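3.2 Collection of Demonstrations in Occupied Homes

The demonstrations used to train the sorting policy were recorded in private homes in Bruveton between March and the end of the heating season. Participants worked at their own tables, with household goods that were already on hand or that formed part of the Lernari object pool. Each participant held one gripper in each hand and carried out the same family of tasks: taking mixed goods out of an open box, setting them down on the table, and returning them in a different order. No fixed script was given for the order of the objects. The instructions, drawn up by Brendan Quinlan, stated only which container was to be emptied and where the items were to be placed. Participants received 22 minutes of practice before the first recorded episode.

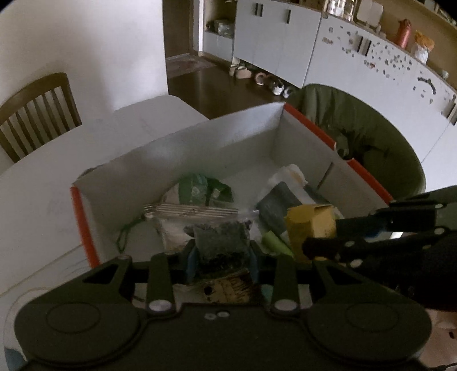

Packed containers account for a large share of the difficulty in this task family. When goods lie against and across one another, the first grasp is seldom free of contact with a neighboring item, and the policy has to learn both where to close the fingers and how far to lift before moving sideways. Soft packages add a further problem, as their outline changes under the pressure of the jaws. A clear bag of dark gray granules held between the two blue pads, as in Figure 4, offers no rigid edge to align with, and its contents may shift during the lift. Such items were therefore kept in the pool, although they lengthened the average episode. Rigid goods such as cartons were mixed in with them so that neither type could be predicted from its position in the box.

Figure 4. Two moments from one collection session with the hand-held grippers.

An episode was defined as the interval from the first movement of either gripper toward the container to the release of the last item named in the task. Participants were allowed to correct a poor grasp without stopping the recording. These corrections were retained and labeled, as earlier work within the Vestevis project had suggested that a policy trained only on clean grasps recovers poorly once an object slips. Episodes were discarded in two cases: where tracking of either gripper was lost for more than 7 seconds, or where a participant touched an object with the bare hand. After this screening, 91 percent of the recorded episodes remained in the training set.
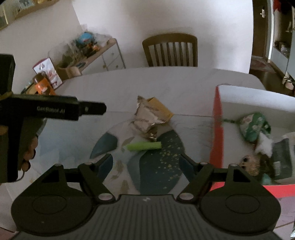

The remaining episodes were divided into segments by a two-stage procedure. In the first stage, changes in finger opening were used to propose the start and end of each grasp. In the second, an annotator reviewed the proposals and assigned one of six labels: approach, grasp, lift, transfer, release, or correction. Thin, flat items proved the hardest to segment – the change in finger opening is small, and the proposed boundary often fell too late. For these items the annotator set the boundary by hand. Disagreements between annotators were settled by a third reader who had not seen the earlier labels.

Household furnishings were left as they stood. Lighting was likewise not controlled, and the curtains were set as each participant preferred. This choice departs from the procedure used for the Baert set, in which all episodes were recorded at one bench under fixed lamps. The effect of the difference on transfer to unseen rooms is examined in Section 5.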